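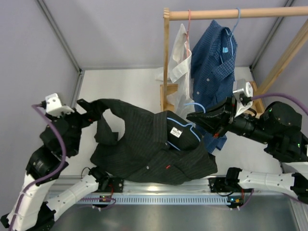

## Shirt rail catch-up, Nov 3, 2024

There were only 3 of us this time, me scribbling, Yurani Yupanqui in the chair and Vilhjálmur Hafþórsson on biscuits (thank you, they went fast!).

**Hangers.** We talked for ages about the pinstriped black shirt and its light blue hanger. Yurani likes to get the hanger into the neck first and sort the sleeves afterwards, I'm a buttons-first person, and we agreed to carry on as we are until February. Vilhjálmur will ask Sovov for a price on 50 more slim hangers, or 100 if they're cheaper that way.

**Checks and plaids.** I'd like the blues kept together on the rail, big squares first and then the small ones. Yurani would sooner go by size. No decision, so it's back on the list for next time.
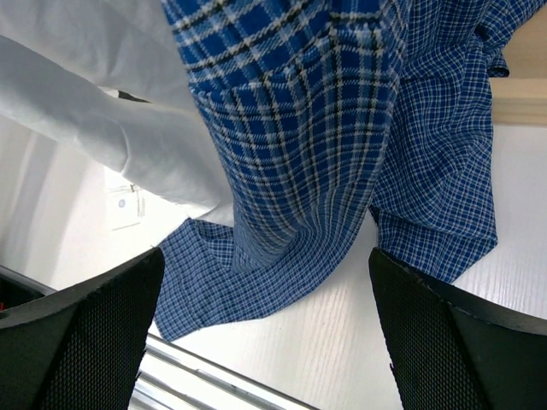 *Blue plaid and the finer blue check, with something white alongside.*

**Ironing.** Vilhjálmur has offered to press the crumpled ones at home – lovely! He needs 2 big bags from Emis to carry them in, and I said I'd fetch those.

**Next meeting.** Same room, and Yurani is bringing the key.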